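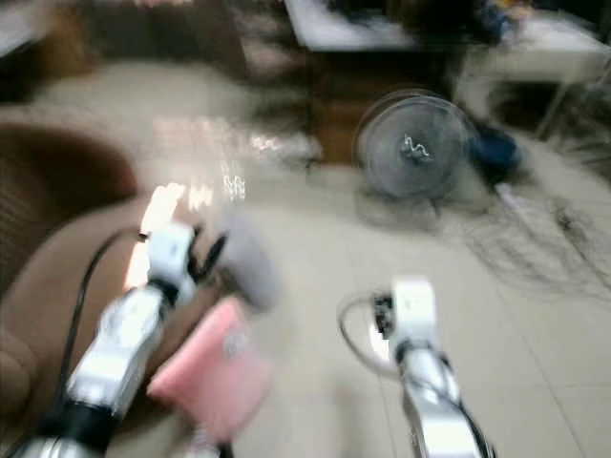 Filed under: Cleaning & Laundry
5 min read

Laundry Tips I Stopped Believing (and a Few I Kept)

Every laundry tip on the internet seems to start with a half cup of white vinegar. I tried most of them over one long winter, mainly out of stubbornness, and I'm not convinced that half of the people passing them along ever washed a load with and without. So I did, with old towels, and I wrote down what I got.

Vinegar in the rinse

It does a little. Towels that had gone stiff came out slightly less stiff, and I couldn't smell it once they dried. It did nothing for a gravy stain, nothing for a gym shirt, and I wouldn't pour it in week after week, as some washer manuals warn that it's hard on rubber seals. Check yours. If your towels are stiff, try using less detergent first. That worked better for me and saves money instead of costing it.

Vinegar plus baking soda

Skip it. They fizz, they cancel each other out, and you're left with something close to salty water. The fizz is fun to watch and that's the whole benefit. Never mix vinegar with bleach, by the way. That one is dangerous.

Salt to "set" the color

I really wanted this one to be true. Two red dish towels from the same pack, one soaked overnight in salt water, one left alone. Both bled onto a white rag the first time through, and I couldn't tell the rags apart. Modern dyes are either fixed at the factory or they aren't. Wash new reds and dark blues on their own for the first few loads, in cold water, and don't leave them sitting wet in the drum.

Cold water for everything

Mostly yes, with some grumbling. Everyday shirts and pants do fine at 60 degrees Fahrenheit, which is what comes out of my cold tap in September. In January the tap runs a lot colder than that and powder detergent doesn't always dissolve. I found white crumbs in the cuffs. Liquid is better in winter, or dissolve the powder in a cup of warm water before it goes in. Greasy kitchen rags and sheets from a sick bed still get hot water at my house, whatever the detergent ads say.

Scent beads, dryer discs and other gadgets

I bought a set of Shezi dryer discs that were supposed to cut drying time way down. Same load of towels, same setting, with and without: 2 minutes' difference. That could have been the weather. They also make a racket. The Adico lint bag, which you toss in with the wash to catch pet hair, did catch some hair. So does the filter I already own, and I had to clean the bag afterward, so now there are two things to clean.

The Drondon folding rack I did keep. It's ugly and takes up half the hallway, but sweaters dry flat on it and haven't grown a foot longer since.

What I do now

- Measure the detergent. The lines in the cap are hard to see, so I drew over the lowest one with a marker. Most loads need no more than that.
- Treat stains the same day. Dish soap for grease, cold water for blood, and leave both alone for 15 minutes before washing.
- Turn dark jeans inside out.
- Shake each piece before it goes in the dryer - a balled-up sheet will tumble all day with a wet middle.
- Leave the washer door open between loads. No cleaning tablet has done as much for the smell as that.
- Skip fabric softener on towels. It coats the loops and they quit soaking up water.

About "100 percent cotton"

People will tell you it can't shrink if the label says preshrunk. It can. Less than it used to, but I have a shirt that fits nobody over the age of 12. If you care about how something fits, take it out while it's still a bit damp and hang it up.

I'm still testing the freezer trick for smelly jeans. One pair has been in there since Sunday, in a bag beside the peas, and I don't have high hopes.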